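Lema 门店到访指引数据集

数据说明文件

概述

Lema 门店到访指引数据集由 Unon 编制，收录 Flustberg 与 Brustley 两地摄影工作室、录音室及排练空间的到访信息，共 900 条记录。每条记录对应一处对外接待顾客的场所，内容涵盖入口位置、步行路线、公共交通衔接、周边停车、无障碍通行条件以及预约时段说明。

数据集面向行程规划、地图服务与客户接待系统的开发者，亦可供城市研究人员了解小型创意类场所的可达性状况。当前发布版本为第 2 版，发布日期为2022年7月6日，星期三。使用者在引用时应注明版本，不同版本之间的字段定义存在差异，混用可能导致统计口径不一致。

编制背景

小型工作室多设于住宅街区或旧式商业楼宇内，门面标识不明显，楼层编号与街面编号往往各成体系。首次到访的顾客依靠通用地图服务通常只能抵达街道层级，无法确认具体入口。Unon 在整理预约系统的客服记录时发现，迟到与误约多与下列情形有关：导航终点落在建筑背面；停车区域的收费时段与顾客预期不符；步行路线中包含夜间关闭的通道。

为此，Unon 制定了统一的到访指引填报格式，由各场所经营者按格式提交，经核对后汇编成集。第 1 版仅覆盖 Flustberg，自第 2 版起纳入 Brustley。

文件结构

发布包解压后包含以下文件：

venues.csv 为主表，每行一处场所。
routes.csv 为步行路线表，通过 venue_id 与主表关联，一处场所可对应多条路线。
parking.csv 为停车信息表，同样通过 venue_id 关联。
changes.txt 为版本变更记录。
LICENSE.txt 为许可文本。

所有表格采用 UTF-8 编码，逗号分隔，首行为字段名。文本字段内如含逗号，以半角双引号包裹。空值以空字符串表示，请勿与数值零混淆。在停车费字段中，零表示经营者确认免费，空值表示未提供信息。

字段说明

主表共 13 个字段，定义如下。

venue_id：场所标识符，字符串。同一场所在不同版本中保持不变；场所迁址后视为新场所，分配新的标识符，旧标识符不再使用。

venue_type：场所类型，取值为 photo（摄影）、audio（录音）、rehearsal（排练）或 mixed（混合用途）。混合用途指经营者在同一地址提供一种以上服务，且各服务共用同一入口。

city：所在城市，取值为 Flustberg 或 Brustley。

district：所在街区名称，以当地行政登记用名为准。民间俗称未收录。

entrance_note：入口说明，自由文本。经营者通常在此说明门铃位置、门禁方式、建筑外观特征以及与相邻建筑的区分方法。

floor：楼层。以街面层为起算层，半地下层记为 LG。部分场所占用多个楼层，此时填写接待处所在楼层。

step_free：是否可无台阶抵达接待处，取值为 yes、no 或 partial。partial 表示需由工作人员协助开启侧门、使用货梯或铺设活动坡道，到访前应与场所联系。

lift：是否设有电梯。仅限货物使用的电梯记为 no，并在入口说明中另行注明。

nearest_stop：最近公共交通站点名称。

walk_minutes：自上述站点步行至入口的时间，单位为分钟，取整数。该数值由经营者按普通步速实测后填报。

booking_window：可预约时段，按周循环格式填写。节假日安排未收录。

contact_mode：首选联系方式类别，取值为 phone、email 或 form。具体号码与地址不在本数据集范围之内。

verified：核对状态，取值见下节。

步行路线表中的 route_text 字段为自由文本，自站点出口起，逐段描述至场所入口。night_closed 字段标示路线中是否包含夜间关闭的通道。

停车信息表中的 tariff_unit 字段标示计费单位，使用者在计算总费用之前应首先读取该字段。Flustberg 的路边车位多按小时计费，Brustley 部分街区按半日计费，两者不可直接比较。

数据收集与核对

原始信息由场所经营者通过在线表单提交。提交内容须经过 3 道核对程序，依次为格式检查、地址比对与实地或电话复核。

格式检查由程序自动执行，用于排除缺失必填项、取值超出范围以及字段错位的记录。地址比对以当地公开登记地址为依据，不一致者退回经营者更正。复核阶段由 Unon 工作人员按入口说明与步行路线逐段确认，无法到场时以电话方式向场所确认关键信息。

verified 字段取值为 site 者表示已完成实地复核，取值为 call 者表示以电话复核，取值为 pending 者表示尚待复核。对准确度要求较高的应用，建议仅使用取值为 site 的记录。

经营者如在复核时对描述提出异议，以可公开查证的信息为准；无法查证的部分予以删除，相应字段留空。

建议用途

本数据集适用于以下用途：为预约确认邮件自动生成到访说明；为地图应用补充入口层级的定位信息；评估街区内小型场所的无障碍通行条件；作为自然语言处理任务中路线描述文本的语料。

用于语料时请注意，路线文本由不同经营者撰写，详略程度与措辞差别较大，个别文本保留了地方性的道路称呼。编制方仅更正了明显的错字，未对文风作统一处理。

不建议用途

本数据集不应用于推断场所的经营状况、客流规模或租金水平，亦不应作为消防、疏散或建筑合规评估的依据。step_free 字段反映的是经营者对日常通行条件的说明，与法定无障碍标准无对应关系，使用者不得将其表述为认证结果。

停车收费信息变动频繁，若应用直接向终端用户展示金额，应同时提示以现场公示为准。

已知局限

参与填报的场所以自愿为原则，未参与者不在收录范围之内，因此数据不能代表两地同类场所的全貌。设于商业中心内的场所填报意愿较高，位于城市边缘的场所相对缺失。

步行时间受填报者步速及信号灯等候影响，未作归一化处理。携带器材的到访者所需时间可能更长，建议应用方自行预留余量。

入口说明中涉及建筑外观的内容可能因装修、搭设脚手架或更换招牌而失效。Brustley 旧城区部分街道在 11 月调整通行方向，涉及的停车记录已在变更记录中标注，驾车路线不在本数据集收录范围之内。

可预约时段仅反映填报时的常规安排，临时停业与季节性调整请向场所查询。

隐私与个人信息

数据集不含顾客信息。经营者姓名、私人电话与住宅地址在提交阶段即予排除。部分工作室设于经营者自住房屋内，对此类场所，district 字段保留，entrance_note 字段经经营者书面同意后方予公开；未取得同意者，该字段留空。

如认为某条记录包含不应公开的信息，场所经营者可通过项目页面的更正表单提出删除申请，并注明 venue_id。申请受理后，相关字段将先行隐藏，待核实完毕再行决定是否恢复。

许可与引用

数据集允许用于研究与商业目的，使用者须保留来源声明，并在对内容作出修改时予以注明。将本数据集与其他来源合并发布的，应保留 venue_id 字段，以便追溯与更正。

引用格式如下：

Unon，Lema 门店到访指引数据集，第 2 版，2022。

维护与更正

数据集由 Unon 负责维护。更正意见应包含场所标识符、字段名称、现有内容及建议内容。仅涉及措辞的意见将合并至下一版本处理；涉及入口位置、无障碍条件或通行安全的意见优先处理，并以勘误形式单独发布。

勘误文件采用与主表相同的字段结构，使用者可按 venue_id 覆盖原有记录。覆盖前请核对勘误文件首行所列的适用版本。旧版本停止维护后仍可下载，但不再发布相应勘误。

变更记录摘要

本版新增 Brustley 的场所记录；新增 night_closed 字段；将停车信息由主表拆分为独立表格；将原 access 字段拆分为 step_free 与 lift 两个字段；删除已停止营业场所的记录，其标识符列于变更记录文件末尾。

自第 1 版迁移的使用者应重新建立停车信息的关联，并检查程序中对 access 字段的引用。

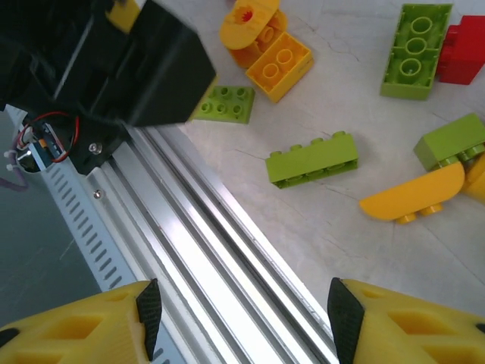
第 2 卷　第 3 期

Unon 编制。本说明文件随 Lema 门店到访指引数据集一并发布，转载时请保留全文及版本标识。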